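The Folding Question
From the spring newsletter of the Allitz Clothing Exchange, March 5, 2022

Those of you who came to the last swap will remember the knitwear table, if only because you had to climb over part of it. We took in 800 items that day and every one of them arrived on a shelf at some point, but very few of them stayed there in any shape that could be called folded. By closing time the jumpers had formed a sort of hill.

Bethel Tsegaye has therefore asked me to write a few words on folding. I suspect I was chosen as a warning, having once sent a linen jacket out looking like a used napkin, but I have been practising and am now insufferable about it.

We begin with the polo shirt, which is the awkward child of the rail. A T-shirt will forgive you. A proper shirt has enough buttons to keep it in order. A polo has a collar with opinions, a placket that stops halfway down, and sleeves too short to tuck behind anything. Dewanti Harahap, who worked in menswear for years and still can't walk past a shop display without straightening it, says that if you can fold a polo you can fold anything except a fitted sheet, and that fitted sheets should be rolled into a ball and hidden like everyone else's.

Her rule is to spend most of your time on the part before the folding. Get the shirt flat and face up, collar at the top, hem straight. Smooth from the placket outwards. Stripes are a great help to the beginner, as they tell on you at once: if they wander off at the waist, so has the shirt.

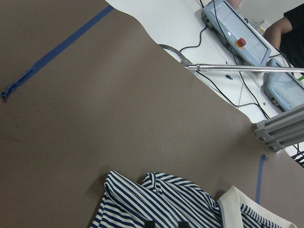
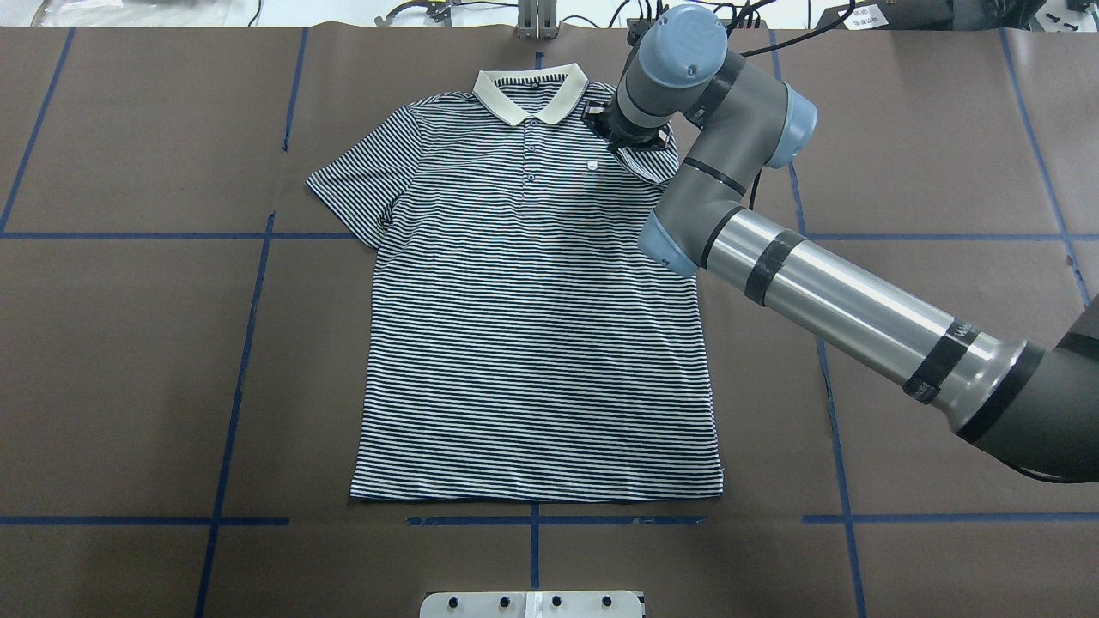
The same navy and white polo, bunched up in one and spread out in the other.

Once it is flat, turn it over by the shoulders in one go and bring each side in towards the middle, laying the sleeve back down on itself. Then fold the hem up to just under the collar, in half or in thirds depending on your shelf. Turn it over and admire it briefly. There is a queue.

A strip of masking tape on the table makes a good guide for the hem, and I recommend it to anybody whose eye for a straight line is no better than mine. Emiliano Barrientos regards this as cheating. He is welcome to take the whole jumper hill next time and show us how it's done.

Should the collar be buttoned before folding?
Do up the top button only, and leave the others alone. It keeps the collar standing evenly in the pile, and whoever picks the shirt up can still get it over their head without a struggle at the mirror.

The next swap is in August, in the upstairs room at Ondieki House. Please bring things clean and, after all this, folded. Hangers go to Zewditu Asfaw, who has 127 already and would like it known that she only wants the wooden ones.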